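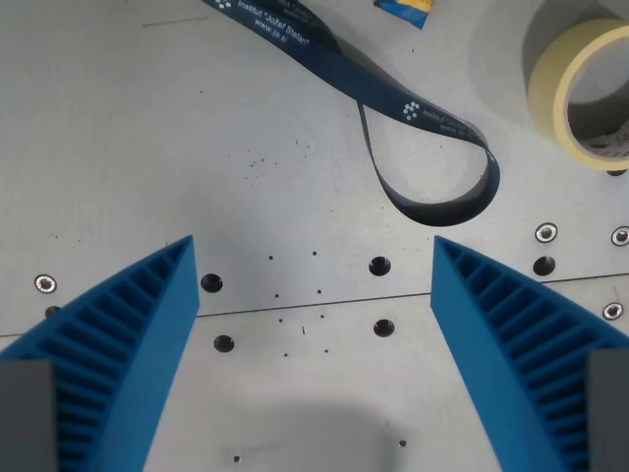 Ribbed blue fingers over the plate, with the tape and a lanyard in reach.

I get asked about soft gripper fingers more than anything else on this page, so I've finally typed up what works for me at the shared shop in Skudville (updated February 19, 2020, and yes, I still owe you all the cable tips!).

Print them on their side. I stood my first pair upright and the ribs peeled apart like string cheese. Side down, slow, and let them cool before you pry them off the bed.

Clean out the slots between the ribs. Any little hairs of plastic in there will stiffen the finger, and then it won't wrap around anything. An old toothbrush gets most of it, and a craft knife gets the rest (away from your thumb, please).

Keep the inner face smooth. If yours is slippery, try 2 strips of masking tape down the face before you go buying rubber sheet. I use masking tape for everything on this build: labeling screws, marking where the part should sit, holding a wire while I hunt for the zip ties.

Drilled metal plates are wonderful, but small screws love to roll into the holes. Natsumi Oshima at the next bench puts tape over the ones she isn't using and I've copied her ever since.

Close the fingers by hand first, with the power off, and check that the tips meet. Mine were off by 2 mm and I blamed the code for a whole evening.

Next up is the Chornovol wrist joint, probably in April. If you've built one, leave me a note, I could use the help!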